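Skorkano to Open 40 Furnished Studio Rooms at Former Sistton Office Building

Tenants can apply from August; rooms come with bed, sofa, table and storage

SISTTON – Skorkano, the housing company, will open 40 furnished studio rooms in the former office building on Cha Street this August. The rooms are meant for single workers and students who need a place to sleep, eat and keep their things without buying furniture of their own.

Each studio comes with a bed, a bedside table, a small sofa and a table that can be used for meals or work. Curtains are included. Tenants bring their own bedding, tablecloths and kitchen items.

The company settled on the list after talking with people who already live in single rooms. Most of them said they did nearly everything within a few steps of the bed, and that power outlets and places to put small items mattered more to them than a larger floor.

"People eat, read and fold laundry at the same table," said Beryl Holroyd, head of housing at Skorkano. "We asked them what they use every day, and we bought that."
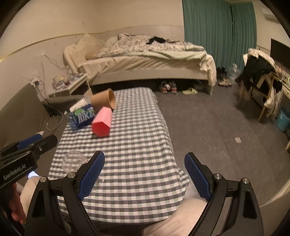

Photo: Skorkano. A lived-in single room with a sofa, a table under a checkered cloth, and a bed along the back wall.

Shoes came up often in the talks. Many tenants keep several pairs on the floor or under the bed, so every studio will have a low shoe rack by the door. Bedside tables will have two shelves for bottles, chargers and other small items. Outlets will be placed on both long walls, and cable clips will be fitted before tenants move in.

The furniture is supplied by Jamik, which will also handle repairs. Tenants can report a broken item at the front desk, and Jamik will fix or replace it within 14 days.

"A sofa in a small room gets used hard," said Rukhsana Ansari, who runs the Jamik workshop. "We chose covers that come off and can be washed."

Leases run for a minimum of 8 months. Applications will be taken at the Skorkano office, 1551 Cha Street. Viewings will be held every Tuesday. Applicants should bring photo ID and proof of work or study.

About Skorkano
Skorkano rents and manages furnished rooms in Sistton.

Media contact: Beryl Holroyd, Skorkano, 1551 Cha Street, Sistton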